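Pitari Hall: floors and walkways safety check, with comments

Checked by: Fotini Kyriakidis
Date: March 7, 2023
Areas covered: main entrance, ground floor lobby, ramp, both stairs, café corridor
Previous check: September

Key: OK / Watch / Fix

What a difference since the last visit! I came in through the main doors expecting the old curled-up matting and found a proper sunken mat, flush with the floor on all four sides. Comments are under each item as usual. Please do read them, because half the good stuff is in there.

1. Entrance matting flat, fixed and long enough
OK
Lovely job by Kurismont. I pushed at each corner with my foot and nothing lifted. You get several full steps on it before you reach the stone. Grit is already collecting in the well at the left, so lift and vacuum it weekly.

2. Stone floor free of loose, cracked or rocking tiles
Watch
One tile by the lift has a chip at the corner. It doesn't rock and you can't catch a heel in it yet. Fill before summer, and keep the offcut box from the Sfakianakis delivery (it's in the boiler cupboard, behind the paint) in case we ever need a match.

3. Grout lines full and level
OK
Ran a straight edge over the joints near reception and along the route to the café. Two short gaps by the window wall, both under the radiator where no one walks.

4. Slip resistance when wet
Fix
My favourite part of any check, I admit it! Polished stone is a joy to look at and perfectly good underfoot when it's dry, but a thin film of water changes everything. The cleaner currently in use leaves a slight residue if it's mixed too strong, and the bucket in the cupboard had been filled by eye. Use the measuring cap. The Oltach sheet on the cupboard door gives the mix, and I've gone over it in red pen.

5. Wet floor signs available and used
Watch
We own 12 signs. I found 2 of them where they should be. The rest were stacked behind the stage, so could someone bring a few forward, one for each door at least?

6. Cleaning done in sections with a dry route left open
OK
Watched the early clean from start to finish and it was a pleasure. Half the lobby at a time, signs out first, dry mop after. Whoever trained the new starter, thank you.

7. Lighting even, no dark patches or harsh glare
Watch
Bright enough everywhere. On the stone you do get strong reflections from the ceiling fittings, and they can hide a puddle completely if you're walking towards them. Check for spills from both directions.

8. Ramp edge and handrail
OK
Rail solid, edge strip repainted. The new yellow shows up beautifully.

9. Stair nosings
Fix
Third step up on the east stair, right-hand side, screw missing. I've taped it. Tape is for today only.

10. Trailing cables and stored items
OK
Clear all the way down the café corridor, for the first time in my years of doing this. The folding chairs have gone to the store and it feels twice as wide.

11. Accident book up to date
OK
Last entry is number 173, a stubbed toe, properly filled in and signed.

12. Footwear guidance for staff and helpers
Watch
Flat shoes with a clean rubber sole, laces tied. The notice has fallen off the staff room wall again.
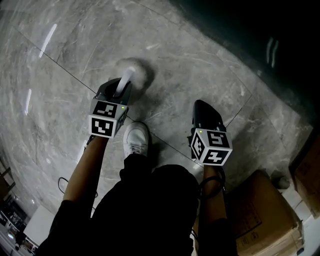
Worn soles are the other thing to mention at the next staff meeting. If the pattern has gone smooth under the ball of the foot, that pair is finished for hall duty, however comfy they are. I'll reprint the notice and laminate it this time.

Actions: nosing screw and cleaner mix first, please, then the signs. The chipped tile can wait for the stone people's next visit. I'll be back to look at the east stair as soon as I hear it's been done.

F. Kyriakidis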